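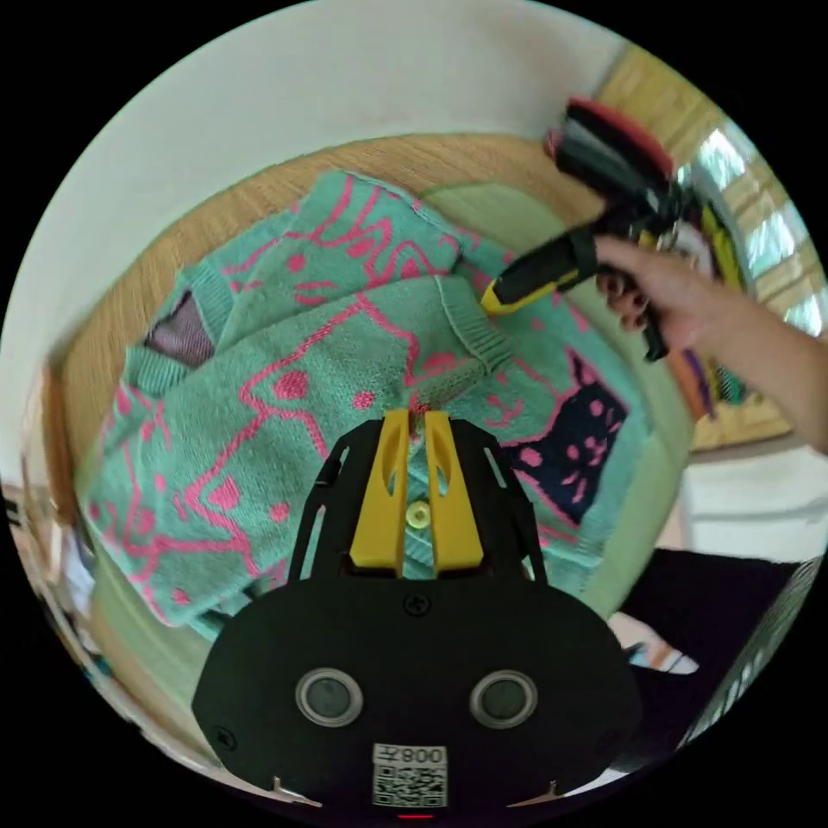
Solange Gautier wants to know why I'm still messing with springs when a servo would close the jaws the same every time. Fair. Wrote back that the servo version is the August one, it's on the shelf, it weighed too much and my wrist gave out before the battery did. Hand grippers stay manual until the log is clean. Then motors.

November 25, 2019

Gripper build, cont. Saltden fingers on both units now. Old Borholm ones in the scrap tin, don't reuse, the slot is cut too short and they won't flex.

Spring: went down one size. Trigger feels mushy for the first bit of travel then bites. Can live with it. Padmavathi Alva says she'd rather have the stiff one, so keep a stiff one.

Lens cable on the left unit still flaky. Reseated it, taped it, fine so far. Needs a real strain relief, not tape. TODO print one tonight if the Deltau is free (it won't be).

Log rate okay. 2000 samples then the buffer hiccups and I lose a chunk. Tried 470 per block, no hiccup but the files are a pain to stitch. Leaving it at 470, will write the stitch script later. Later = this week, pls.
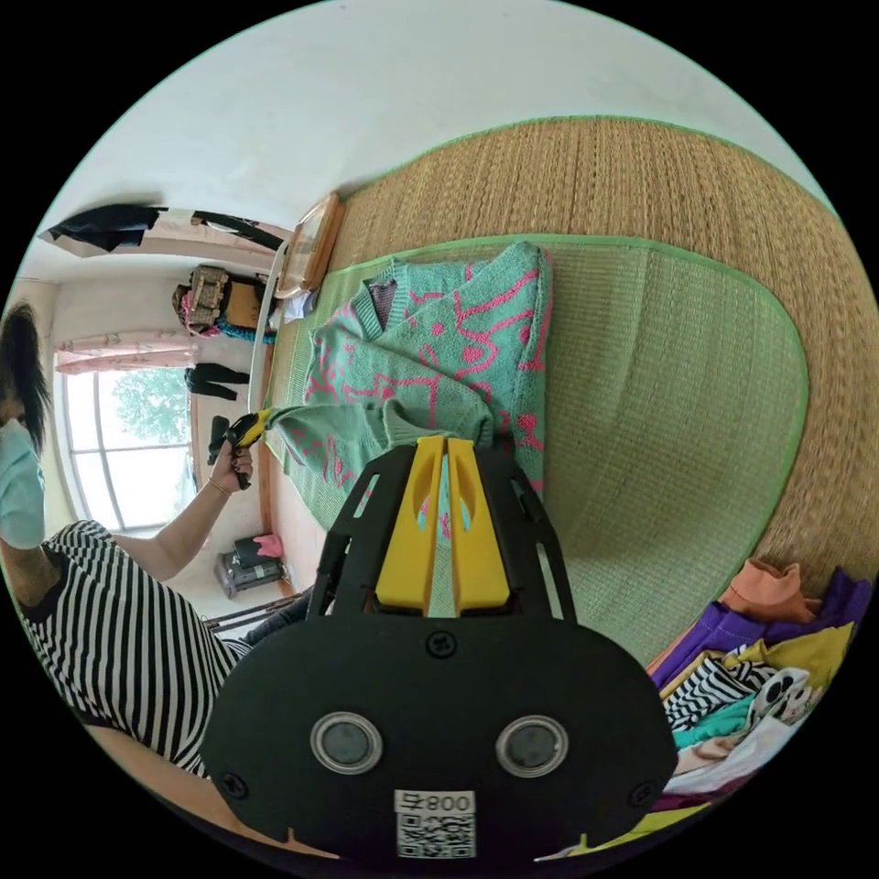 Cloth is the whole problem now. Blocks and cups were easy, the jaws either have it or they don't. With knits one layer comes up and the one under stays put, or both come, and the finger position reads the same to me either way. Using the mint-green cardigan with the pink drawings for this, laid on the green mat on top of the straw one. One tool on the sleeve by the cuff, second one aimed at the body. Good test peice, thick enough to pinch, and the pink lines give the tracker something to hold on to. Plain fabric was hopeless, it just drifted. The straw weave might be fooling it too, all those fine lines the same. Try masking anything past the mat edge and rerun on the saved files before changing hardware.

Order of moves I want for folding: sleeve in, other sleeve in, bottom up, then square it. 4 moves, 4 seperate files, don't let it run on as one long one like last time.

Van Dusen rubber sheet came. Cut pads for the jaw tips, not glued yet. Glue has to be the flexible kind, superglue cracked off the last set.

Open stuff:
strain relief
stitch script
pads
ask Padmavathi which trigger guard she filed down, can't tell them apart
reply to Solange re: weight of the servo unit, need to put it on the scale again, lost the number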